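The Night Desk at Utham

Finlay had the whole rig to himself at last! The Ghasemi console sat on its flight case at the back of the Stedellow, all faders down, and 500 seats ran away from him toward the stage in the dark. He had wanted this since he was 8 (his aunt had let him push the blackout button at a school play, and that was that).

He brought up the house wash first, slow as honey. Then the side lights, then the big Corska beams, one after another, each one snapping open with that lovely soft clunk he could feel in his teeth.

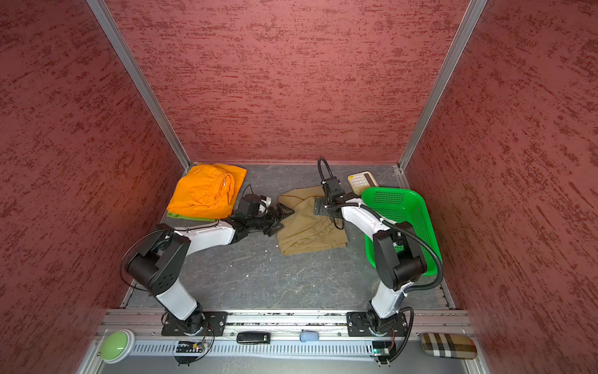 "You're grinning," said the stage manager over the headset.

"I'm checking focus," said Finlay Dalgleish.

"You're grinning and checking focus. Give me cue 800."

Cue 800 was the storm. He had built it over four nights, living on cold noodles, and he still wasn't sure about the second flash. He hit go. The sky went violet, then white, and the thunder rolled in half a beat behind, exactly where he'd begged the sound crew to put it. Oh, it was gorgeous!

Silence on the headset. Then, very quietly, "Can we see that again?"

He already had his finger on the button.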